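Members' Technical Bulletin

Bread tag stock: changes to the Skenorden starter exchange

The starter exchange reopens on 30th July with a revised feeding and labeling procedure. The old sheet, last changed in May, should be thrown out. It gave one feeding ratio for every culture in the library, and that ratio does not suit the stiff rye starters.

Wheat cultures stay at equal weights of starter, flour and water. The stiff ryes, which include Tramton and both Zoëga lines, now go to one part starter, 3 parts flour and 2 parts water. Keep them at 81 degrees Fahrenheit until the dome begins to flatten, then refrigerate. Times are no longer given on the sheet. Kitchens differ too much, and members were refrigerating by the clock with the culture still half risen. 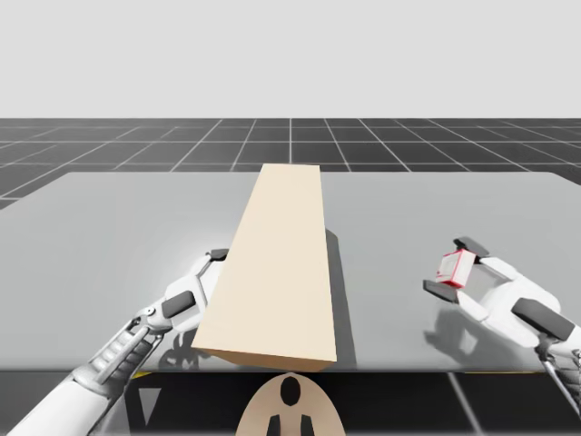

Flour has been the other source of trouble. Two batches of Tramton came back sluggish in the spring, and both had been fed on bleached all-purpose flour. Use whole rye or unbleached white flour only. If you change mills, write the mill on the tag and keep a jar going on the previous flour for three feedings before you discard it.

Water may be from the tap if it is left standing overnight in an open pitcher. This works for chlorine but does little for chloramine. Members on a chloramine supply should use filtered water, and the filter must be one rated for it.

Jars sent out through the exchange will hold 15 grams of culture. That is enough to build 500 grams of levain in two stages. Do not try to do it in one. A single large feeding dilutes the acidity, and the culture can spend a day or more recovering.

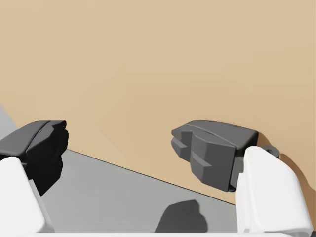
Tags should carry the culture name, the flour, the hydration as a percentage and the date of the last feeding. Leave off the jar weight. Pencil holds up better than ballpoint in the refrigerator. Please do not rename cultures; the library now has a Zondden and a Zondden Dark that were the same jar a year ago.

Dried flakes are accepted for the wheat cultures only. Spread the starter thin on parchment, dry it at room temperature and crumble it once it snaps cleanly. Oven drying with the heat on is not accepted.

Baldur Blöndal keeps the library list. Send him corrections with the culture name in the subject line, one culture per message.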